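The Case for the Cold Glass

Grudetti's test kitchen began its review of nonalcoholic summer drinks in August, when demand from hotel restaurants is at its highest. The review covered 116 recipes, of which 51 were approved for the printed collection.

Larasati Osman, who directed the work, asked that every drink be judged on its balance of sweetness and acid before any garnish was added. Tamarind and lime performed well under this rule. Watermelon, though popular with guests, required a pinch of salt and a longer rest in the refrigerator.

The house recipe, named Flillis, combines 900 milliliters of chilled hibiscus tea with 100 milliliters of tamarind syrup. The tea is strained twice and served over large ice, which melts slowly and keeps the drink from thinning.

Kęstutis Grigaitė, beverage manager at the Hotel Ista, has adopted it for the afternoon menu.
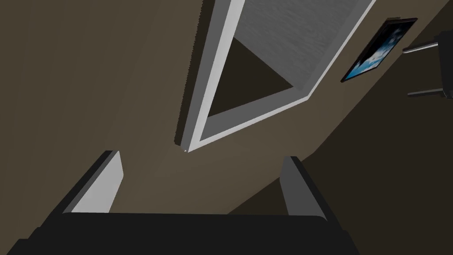 He recommends preparing the syrup one day in advance and adding fresh mint only at the table. Guests who prefer a drier drink may be offered sparkling water in place of one third of the tea. The syrup keeps for a week in a sealed jar.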